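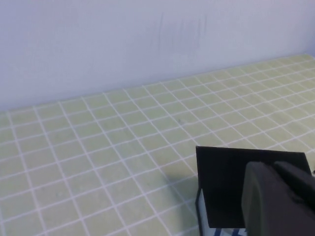
Mesa con cuadrícula, junto a la pared.

Registro de anfibios de la charca Mokora – README
Versión de junio de 2021

Qué contiene
Un archivo de texto con 500 avistamientos de anfibios en la charca Mokora y en la acequia de Prisham, que la alimenta cuando le apetece. Cada fila es un avistamiento: especie, fase (huevo, larva, adulto), punto de muestreo, temperatura del agua y un campo de notas que conviene leer con paciencia.

Campos que dan guerra
especie – nombre científico. Si pone «indet.», el animal saltó antes de la segunda mirada. Hay 57 casos, casi todos larvas.
longitud_mm – del hocico a la cloaca, sin cola. Quien midió con cola lo confesó en las notas; esas filas llevan la marca C.
punto – código de la estaca. La estaca P4 se la llevó una crecida en marzo y se volvió a clavar unos metros más abajo, con el mismo código. Perdón.

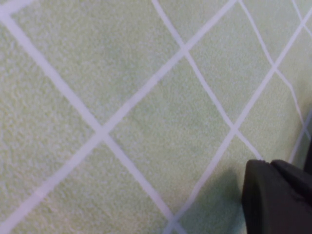
Los puntos de la acequia no son comparables con los de la charca: allí se muestrea con manga y aquí a ojo, con linterna. Mezclarlos produce gráficos preciosos y conclusiones lamentables.

Cómo se recogió
Recorridos nocturnos de 45 minutos, siempre en el mismo sentido, con botas desinfectadas antes y después. Las noches de viento se suspendían. Las de lluvia no, para disgusto general y alegría de los sapos.

Limitaciones
Los tritones están infrarrepresentados; se esconden muy bien y la linterna era mala. 400 registros proceden de la orilla norte, que es la que tiene camino. La orilla sur tiene zarzas.

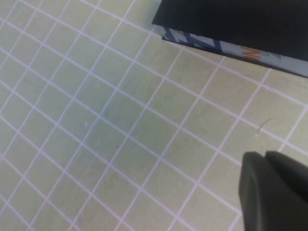 ¿Se pueden usar las coordenadas para visitar los puntos?
Las coordenadas publicadas están redondeadas a propósito, para no llevar tráfico a las puestas. Las exactas se facilitan a quien explique para qué las quiere.

Formato y separadores
UTF-8, punto y coma como separador, coma decimal. Los campos vacíos significan «no se midió»; el cero significa cero.

Pendiente
Revisar las fases larvarias de la carpeta Chuang, pasar a limpio el cuaderno Wuson (le cayó café en dos páginas) y decidir de una vez si «renacuajo gordo» es una categoría.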